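Gelier Building, Room 505
Tabletop and Cord Check – with comments

Form 551, the short version. The long version asks for the date of manufacture of the table, and we have never had an answer.

Marks used: OK, FIX (do it before you go home), WATCH (look again in July), N/A.

1. Work surface clear of drinks, food and plants
OK. A mug was found on the windowsill, which is outside the scope of this form and therefore no concern of mine. The windowsill has its own form.

2. Work surface clean and sound
OK. Wood grain all the way across, no splinters, no sticky patches. Whoever wiped it down did it properly, and I would like them to come and do 504.

3. Devices on charge are sitting on a hard surface
OK. One phone on charge, lying face up on the bare table with plenty of air to itself. Last time a phone on charge was found inside a knitted hat, so we are making progress. Please keep them off coats, cushions and stacks of paper.

4. Devices on charge are away from the table edge
OK. If you can knock it off with a sleeve, move it in.
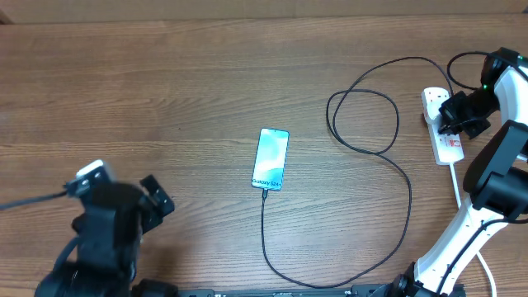
5. Charging cable laid out without tight coils
OK. It wanders a good deal between the phone and the power strip, one might say it takes the scenic route, but it wanders in wide curves and the form has no objection to those. Tight coils with a rubber band around them are a FIX. So is the thing where people wrap the slack around a table leg.

6. Cable not pinched, crushed or trapped under anything
OK on the day, for the length I could follow. Check again after anything heavy gets moved. Two comments came back on this item last round, both asking whether a stapler counts as heavy. If it is on top of the cable, yes.

7. Slack stays on the table
OK. Slack that hangs over the front gets caught on a chair arm sooner or later, and then item 4 becomes interesting. Pull it back toward the middle.

8. Cable jacket in good condition
WATCH. Run the cable through your fingers from one end to the other with both ends unplugged. You are feeling for flat spots, cracks and that slightly crunchy bit just behind the connector. Electrical tape is a FIX. Decorative tape is also a FIX, however cheerful the pattern. Spare Antunes cables are in the supply cabinet, second shelf, behind the Antunes cables that should have been thrown out.

9. Plug fully seated in the power strip
Push it in. If it moves, it wasn't. This is the item people skip, on the grounds that the phone says it is charging. A plug can be halfway out and still charge a phone perfectly well while getting warm about it. Push with the strip held down by your other hand, and never steer a plug in by its cable.

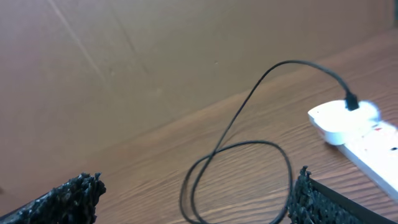

10. Power strip lying flat and easy to reach
OK. A white strip, on the table, where a person can get at it without crawling. The one in the Fitex office down the hall lives behind a filing cabinet and has been reset, by my best estimate, never.

11. Only one strip between the device and the wall
FIX if you find a strip plugged into a strip. We have had this conversation. The Flasisis meeting room had three in a row and a fan heater on the end, and the fan heater now lives in my office, unplugged.

12. Nothing on the strip but small electronics
Chargers, lamps and laptops are fine. Kettles, toasters and space heaters go in the wall or go home.

13. Supply cord not across a walkway
WATCH. Follow it from the strip to the outlet and see where your feet want to go. A cord under a rug is worse than one you can see.

14. Strip cool to the touch
Back of the hand, five seconds. If you don't want to keep your hand there, turn the strip off at the wall and write me a note. The note should not be left on the strip.

15. Switched off at the end of the day
WATCH. Item with the most excuses per line of any on the form. "It was at 100 percent so I figured it had stopped" is a description of a phone, and the question was about the strip.

Comments from the last round, with replies

"Can we get longer cables?" No. See item 7.

"Could item 8 be done yearly?" It could, and then we would be finding things yearly.

"Form too long." It was nearly twice this length until spring. I have cut five items and got no thank-you card.

"Who do I give this to?" The tray by the door marked 551. The other tray is for Fitex parcels, and they have asked me to mention it.

Next round: July. Bring your own pen.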